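Repair Before Recycling: The Case for Keeping Office Computers Open
A position statement from the Katetti Equipment Reuse Office
2024-06-25

Each September the institutions served by this office submit their lists of computers to be retired. The lists grow longer every year, and the reasons given for retirement grow shorter. In the most recent cycle, 2987 machines were marked for disposal. For many of them the only entry in the column for cause was the word "old."

This office holds that age is a poor ground for disposal, and that no desktop computer should leave an institution's inventory until its side panel has been removed and its main board inspected by a competent person. The rule would cost little. An inspection takes five minutes when the chassis is designed to open without a struggle, and most office desktops and workstations of the past two decades are so designed.

The objection most often raised is that the staff time is worth more than the machine. The Girden branch made this argument in its reply to our draft, and it deserves a fair answer. If a computer is judged only by its resale price, Girden is correct. But the institutions do not sell these machines. They pay to have them hauled away, and then they pay again for replacements. A proper comparison sets the time of one technician against both of those bills.

There is also the matter of parts. A board that has been stripped of its processor and memory is commonly treated as scrap, though it may be the very piece needed to return another machine to service. Boards made for a particular manufacturer's chassis are often laid out to suit that chassis alone. The mounting points, the front panel wiring and the power connection may all differ from the general pattern, and a replacement bought on the open market will not always fit. For such machines, the best source of a spare is a sister machine that was retired early. 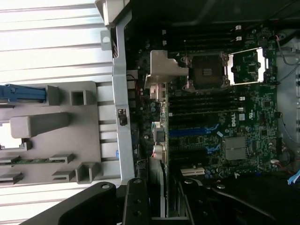

The office therefore recommends that bare boards be left mounted in their chassis during storage. A metal case protects the board from bending and from careless stacking, and it keeps the brackets, screws and port covers together with the part they belong to. Loose boards in a carton lose their small hardware within a season. The processor socket calls for particular care. Where the contacts are in the socket itself, a single bent pin can ruin the board, and a protective cap should be fitted whenever the processor is absent.

Memory slots and expansion slots should be checked for dust and for damaged latches. Capacitors should be checked for swelling. Neither task requires instruments. Both can be taught in an afternoon, as the Kashyap training program has shown, and the people who learn them tend to take better care of the equipment on their own desks.

We do not claim that every machine can be saved. Some boards fail, and some systems can no longer run software that is safe to connect to a network. Those should be recycled through a licensed handler, with their storage drives removed and accounted for. The Avadden depot has room for up to 120 chassis awaiting a decision, and this space should be used for that purpose alone.

What we ask of the member institutions is a change in the form. The column for cause should no longer accept a single word. It should state what was found when the case was opened, which parts were present, and which parts remain fit for use. Submissions that leave these fields blank should be returned to the sender, and the machines should stay on the inventory until the form is complete.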